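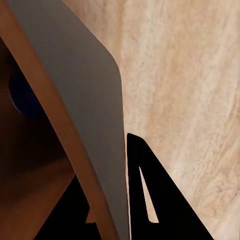 I spent most of September rewriting our rules for simulated gripper runs. The old ones were a text file that Stavros Omerović started and everyone else added to, and by the end it contradicted itself in two places. I'm putting the new version here mainly so I can link to it.

Some background. We test grasping in simulation before anything goes on the arm at Skirkham. The last batch was 543 episodes, and Amra Dervishi had to throw out 40 of them. None of those had crashed. The logs looked fine and the success flag was set. When she went back through the wrist view, she couldn't tell what the fingers were doing at the moment that mattered.

The wrist view is where most of my changes are. A finger close to the lens takes up a lot of room, and a gray panel down the middle can hide the thing you want to check. We used to let people adjust the camera mount per task. Now the mount is set once per gripper model and written into the config. If you need a different angle, you make a new config with a new name.

Second rule: look at the first, middle and last image of every episode before you file it. Cường Khúc wanted a script for this. We have one now, but it only puts the three images side by side. A person still has to look.

Third: if the object is mostly behind a finger at the moment of contact, mark the episode "occluded". Don't mark it as a failure. We mixed those up for months and it made one grasp policy look worse than it was.

Fourth: finger colors stay fixed. A dark finger on a pale wood-grain surface is easy to follow. The same finger against a shadowed area is not, and I lost an afternoon to that. If you randomize anything, randomize the table and the lighting, and save the seed. Run 1905 has no seed and I can't reproduce it.

Fifth: no success flag from the simulator alone. The flag only says the object ended up above a certain height. It counted 11 episodes where the object was wedged against the side of the gripper and never really held. The new check needs contact on both fingers as well as the height.

Boglárka Gál thinks the fifth rule is too strict for soft objects, and she may be right. I left it in and added a line saying you can ask for an exception in writing, with the run number.

Still missing is anything about collision meshes. Ours are simpler than the visible ones, so a slot in a finger may be solid as far as the physics goes. Ataberk Duman has a draft on that and I'll add it after he's tried it on the Plallach gripper.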